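Gercombe Evening Courses
Everyday Objects, handout for session 4: Trays and boards
Tutor: Solène Tanguy
5 February 2018

Please bring back your notes on boxes from last time. We will need the words "lip", "rim" and "recess" again, and I saw in your homework that these three were often mixed.

1. Tray or board?

In everyday speech we use both words for a flat thing on which we put other things. For this course we make a stricter difference. A tray has an edge which is higher than its middle. A board has one level from side to side. A board can have openings in it, and it can have rounded or squared corners, but it stays a board as long as nothing stands up around it.

The difference is easy to feel with the thumb. It is harder to find by eye, above all in weak light, when both things are pale and the table is dark. Look then for a thin bright line along the edge. A rounded lip catches the light in this way, while the middle of the tray remains even.

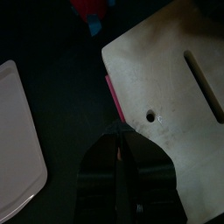
Fig. 1. Pinkish-white tray with raised rim (left) and off-white board with slot and small round hole (right).

For your written record, note the colour with two words if one is not enough ("off-white, beige"). Marks of use come in a separate line. The grime on the board in Fig. 1 belongs in that line, and also the smudges. Do not guess the age of an object from its dirt.

2. The tray among other things 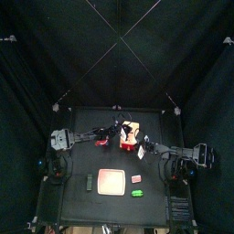 A tray is seldom studied alone, and its size is best judged by its neighbours. Begin the record with the largest object and go outwards, always in the same direction. If we take the square white tray as the start, the narrow dark green block comes next on its left, then on its right the small pink piece and the bright green one with the scalloped outline. The cardboard box would come after these. Write "tan on top, red along the lower edge" and add the thin cord as a separate item, as it lies over the box and we do not know that it is part of it.

Ebony Sheehan asked me if a reddish tint should be written as the colour of the tray. My answer is no, write "white, with reddish-pink tint".

3. Corners and holes
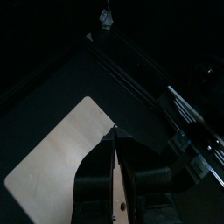
When you draw a board, draw the corners first and the long sides after. Most students do the opposite and the corners become too sharp. The light-tan wooden board is a good one for practice: it lies diagonally, and you have one rounded corner at the left and another near the top. Mark the small round hole with a circle and its position only. What a hole is for, we discuss in session 5.

Homework

Choose one tray and one board at home. Make a record of each on the Umeditz form, not more than 68 words for one object. Finbarr Ó Néill has spare forms. Please give your pages to Lorraine Bolger before the first session in March.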